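To: baltelham-users
Subject: Re: [baltelham-users] planner keeps choosing the far approach on round objects

On Thursday someone on the list wrote:

> Hi all, we upgraded to the new Baltelham release and now our left arm
> takes the long way around for anything round. Flat stuff is fine. It
> swings out wide, comes back in over the top and sometimes stops short
> with "no valid pregrasp". Same config as before. Is this a planner
> change or are we doing something dumb in the scene file? We're on the
> Kakex driver if that matters. Also, does anybody have the hand and the
> wrist housing as separate collision bodies? Ours is one big lump.

Oh boy, yes, I've been living in this exact problem! Not dumb at all. We have the bread and bowl setup on our two-arm cell, and I've been poking at the approach code on it for a good part of November, so let me dump what I have and you can take what's useful.

Head view and wrist view from our cell:
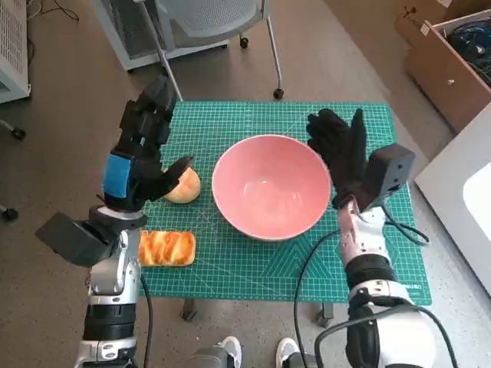
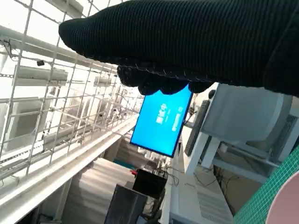
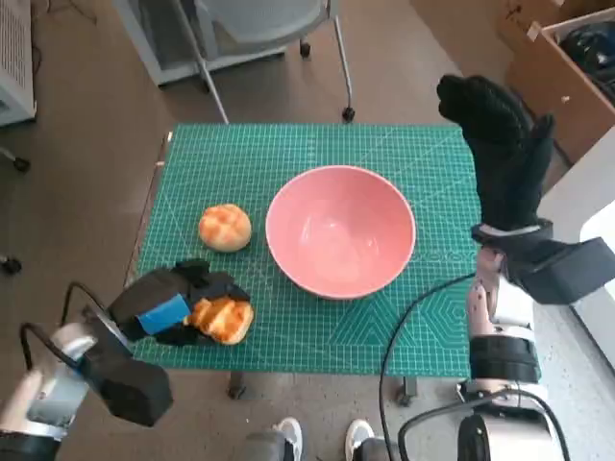
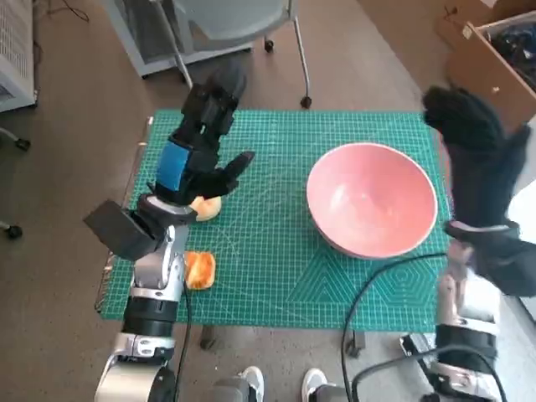
So, first question: it's a bit of both. The planner did change. In the old release the pregrasp sampler picked its candidates on a ring around the object, and the ring was sized from the bounding box. Now it fits a primitive first (box, cylinder or sphere) and each primitive gets its own set of approach directions. A flat pastry gets fit as a box and you get the same candidates you always had. A bun gets fit as a sphere, and the sphere set is spread evenly over the whole top half. Sounds great, right? Except the cost function still adds a penalty for being near another object, and if you have a big bowl next to your bun, half of those directions light up as expensive. The cheap ones left over are all on the outside. There's your long way around.

You can check this pretty fast. Turn on the candidate dump in the planner config:

planner:
 pregrasp:
 dump_candidates: true
 samples: 100

and look at the file it writes after each call. Ours had 100 candidates for a bun and only 19 of them survived the clearance check, and every single one of the 19 came in from the side away from the bowl. I felt pretty silly for spending two evenings on the IK solver before I looked at that file.

What I did about it was drop the clearance weight for the object class "container" and leave it alone for everything else. You do it in the scene file, per object:

objects:
 - name: bowl
 class: container
 clearance_weight: 0.2

Please don't set it to zero. I tried it, and the planner was quite happy to route the forearm right across the opening, which is technically collision free and looks awful, plus you then can't see into the bowl from the head camera when you want to place. 0.2 was the first value I tried that wasn't zero and I've left it there, so I make no claims about it being the best one.

Second question, the hand and the wrist housing. Yes, split them! This made a bigger difference for us than the weight did. With one lump, the collision body is as wide as the wrist sensor box all the way out to the fingertips, so the checker thinks you have a giant brick on the end of your arm. No wonder you get "no valid pregrasp". We have three bodies now: the forearm, the wrist box, and the hand. I made the hand body a bit fatter than the bare hand because we run with gloves on and the fabric adds some thickness. If you run gloves too, don't forget that, the stock Sturano hand model is for the bare hand and I'd guess most of us loaded it without thinking about it.

One catch: after you split them you have to regenerate the self collision matrix. If you don't, the wrist box and the hand count as being in permanent contact and every plan fails at the start state. The error message for this is "start state invalid" and says nothing about which pair. There's a verbose flag on the checker that prints the pair names, it's just not in the docs (I've got a patch for the docs somewhere, I'll send it).

Cables: we don't model them. I know, I know. I had a go at a fat capsule chain for the loop on the right arm and it turned the planning time into soup, so I took it back out. What we have now is a keep-out box low down on the right side of the mat, only applied to the left arm. Crude, but it's four lines. If anyone has a nicer way I would love to see it.

On perception, since you'll probably hit this next. The sphere fit needs a decent number of points or it gets jumpy between frames, and then your candidate set jumps too and the arm dithers while it's hovering. I lock the fit once the pregrasp is chosen and only let the center update after that, not the radius. The lock is keyed on the object id from the tracker, so if you have two buns of the same kind near each other, make sure your tracker isn't swapping ids. Ours did. I logged 1,125 planning calls with the lock on and found 11 where the id had changed between choosing the pregrasp and starting the final approach. All of those were with two buns on the table. My fix was to make the tracker reject any match that moves farther than one bun width in a single update. Bit of a hack again, sorry, but it's a small one.

As for the Kakex driver, I don't think it matters for the wide swing. It does matter for the stopping short, maybe. There's a joint velocity limit in the driver and another one in Baltelham, and if the driver's is lower, the trajectory gets stretched and the monitor can time out before the arm gets there. Your log would say "goal tolerance" somewhere near the end if it's that. If it says "no valid pregrasp" then it's the collision bodies and you can leave the driver alone.

Could you send the candidate dump for one bad call, and the scene file that goes with it? Just one is plenty. I have a little script that plots the candidates colored by cost, and I can run yours through it and post the result back to the list.

Oh, and if you're still on the Rowlands branch of the tracker, the id check I described goes in a different place, in the association step and not in the update. I can dig out the old diff if you need it.

Cheers from the two-arm cell

--
baltelham-users mailing list
To unsubscribe, send an empty message with "unsubscribe" in the subject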